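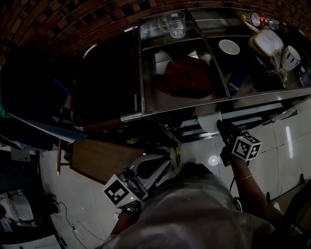
*Collecte de gestes avec deux préhenseurs portatifs, autour d'une étagère de rangement en acier inoxydable.*

# Établir le budget d'un poste de collecte à préhenseurs portatifs

La présente fiche s'adresse aux responsables de laboratoire et aux services d'achats qui préparent l'acquisition d'un premier poste de collecte. Elle remplace la note de novembre. Les montants s'entendent hors taxes.

## 1. Définir le besoin avant de consulter

Le demandeur rédige une page précisant :

- les tâches à enregistrer et les objets manipulés ;
- le nombre d'opérateurs présents simultanément ;
- la durée de la campagne, en journées ouvrées ;
- le robot auquel les données sont destinées, s'il est déjà choisi.

Une demande qui mentionne uniquement « deux préhenseurs et une caméra » sera retournée au service. L'ouverture des mâchoires et la forme des doigts doivent y figurer, car elles déterminent les objets utilisables. Un même poste peut servir à saisir une tasse, une tranche de pain ou un textile, à condition que ces usages aient été annoncés au fournisseur.

## 2. Répartir les dépenses en quatre lignes

| Ligne | Contenu | Imputation |
|---|---|---|
| A | Préhenseurs, marqueurs, câbles | Investissement |
| B | Caméra de tête, stockage | Investissement |
| C | Mobilier et objets de mise en situation | Fonctionnement |
| D | Heures d'opérateur, formation | Personnel |

La ligne C est souvent sous-évaluée. Le plafond est fixé à 200 € par environnement, mobilier réemployé non compris. Les jeux de marqueurs de rechange relèvent de la ligne A et sont facturés 42 € l'unité chez Skusteck ; il convient d'en prévoir un par préhenseur.

## 3. Vérifier le local

Avant toute commande, le demandeur relève les prises disponibles, le cheminement des câbles au sol et la nature du revêtement. Un carrelage clair et brillant renvoie la lumière des plafonniers. Un essai de détection des marqueurs sera donc réalisé sur place, aux heures de travail prévues.

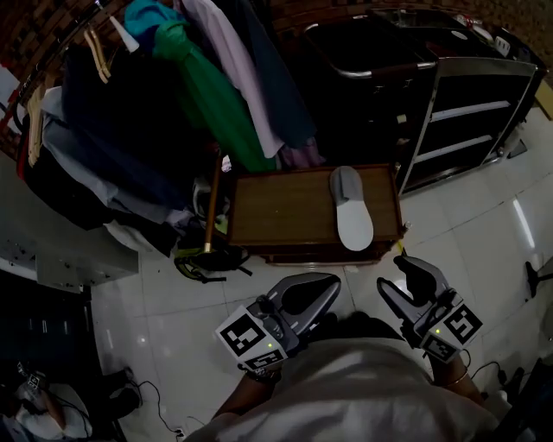

Le relevé comprend également la surface occupée par le mobilier et la place laissée à l'opérateur pour se pencher et se retourner sans tirer sur le câble. Si le local est partagé, les créneaux sont réservés avant la signature du bon de commande.

## 4. Comparer les offres

Trois fournisseurs sont référencés : Dovetti, Skusteck et Wuyts. Chaque offre indique séparément le prix du matériel, le port, la garantie et le délai de remplacement d'un préhenseur défectueux. Le logiciel Wukumo fait l'objet d'un abonnement distinct, à 219 € par mois et par poste. Il ne doit pas être intégré à la ligne A, même lorsque le fournisseur le propose en lot.

Le délai de livraison retenu pour le calendrier est de neuf semaines.

## 5. Transmettre le dossier

Le dossier complet comporte la page de besoin, le tableau des quatre lignes, le relevé du local et au moins deux offres. Il est adressé à Koen Dewulf, service des équipements, qui attribue le numéro d'engagement. Toute modification ultérieure de la ligne A exige un nouveau visa.

Version du 20 janvier 2025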